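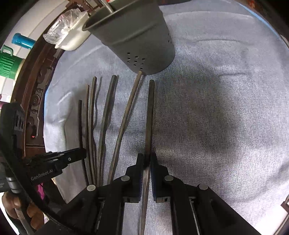
4. Setting up the Grolleck countertop dishwasher

Applies to the tank-fill model in the Larnside short-stay apartments. Revised December 5, 2025.

The leaflet in the box promises a machine that is "ready in moments." Set aside an evening. The steps below replace pages 3 to 7 of that leaflet, which were written for a model with a different drain and, as far as Wael Helmy and I can tell, by someone who had never lifted one.

4.1 Before you start

You need a level counter 24 inches deep, a grounded wall outlet, the gray drain hose, the fill jug and an old towel. The leaflet says the machine will sit on "any household surface." We don't accept that. Keep it off rolling carts and folding shelves, whatever the picture on the box shows.

CAUTION: Do not use an extension cord. The leaflet allows "heavy-duty" cords and never says what it means by heavy-duty.

4.2 Placing the machine

1. Lift it out with two people, one hand each under the base. The door handle is not a lifting point.

2. Set it down with the back four inches from the wall. The hose needs the room.

3. Open the door and lay it flat. If it swings shut by itself, the machine is leaning forward. Turn the front feet out until it stays down.

4. Pull out the foam block behind the lower spray arm. It is white, the tub is white, and it has already been through a hot wash in two apartments.

Note: The bubble level supplied in the bag of parts disagrees with both of the levels we tried it against. Use your own.

4.3 Connecting the drain hose

1. Push the hose onto the rear outlet until it stops, then turn the collar to the right.

2. Run the other end down into the sink. It has to finish lower than the outlet, with no loop in the middle.

3. Hook the end over the sink edge with the plastic clip. The suction cup is in the parts bag as well. Ours let go during the first drain, so we tie the hose to the faucet base and leave the cup in the bag.

CAUTION: Never put the hose end in a bucket and leave the room. The pump does not know the bucket is full, despite the sentence about "smart drain sensing" in the leaflet.

4.4 First fill and empty run

1. Plug the machine in. Press Power once and wait for the short beep.

2. Pour cold tap water into the top opening, one jug at a time, until you hear the long beep. Stop there, even if the window looks low.

3. Leave the racks and the cutlery basket out. Close the door until it clicks.

4. Choose Rinse and press Start. The run takes about 20 minutes. The display will claim less.

5. When it ends, wipe the floor of the tub with the towel and look at the counter under each corner.

If the counter is wet at the back, redo 4.3. If it is wet at the front, the door seal may be folded over at the bottom. Press it flat with your thumb all the way along and run Rinse again.
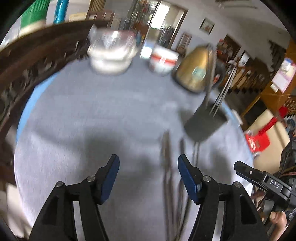 4.5 Loading

Plates face the middle. Bowls go on the upper rack at a slant. The maker says a full load is six place settings, a figure that must have been reached with very small plates. Plan on three, or four if the people eating are polite.

Forks and spoons go in the basket handles down, mixed together so they don't nest. Sharp knives get washed by hand.

CAUTION: Wooden spoons, wooden chopsticks and cutting boards stay out, also by hand. The leaflet calls the Gentle program "suitable for natural materials." Thaís Sampaio ran a wooden salad server through it for a month and it came out gray and furry, with a split down the handle.

Spin the spray arms with a finger before you close the door. If one of them hits something, move the something.

4.6 Detergent

Use half a tablet, cut dry with a kitchen knife, or one level teaspoon of powder. A whole tablet makes more suds than the pump likes. The sample sachets in the box are fine but are no better than store powder, and the claim that other brands shorten the machine's life comes with nothing to back it up.

There is no salt compartment. If you find instructions for filling one, you are holding the wrong leaflet.

4.7 Error codes

E1: Not enough water. Add half a jug and press Start.
E3: Water is not heating. Unplug, wait five minutes, try once more, then stop.
E4: Leak tray is wet. Unplug and tilt the machine back over the sink to empty it.
E9: Listed as "contact dealer." Unplugging has cleared it every time so far. I would still write it down.

For anything else, call Hatem El Khatib at the Larnside office before calling the maker's support line, and have the serial number from inside the door ready.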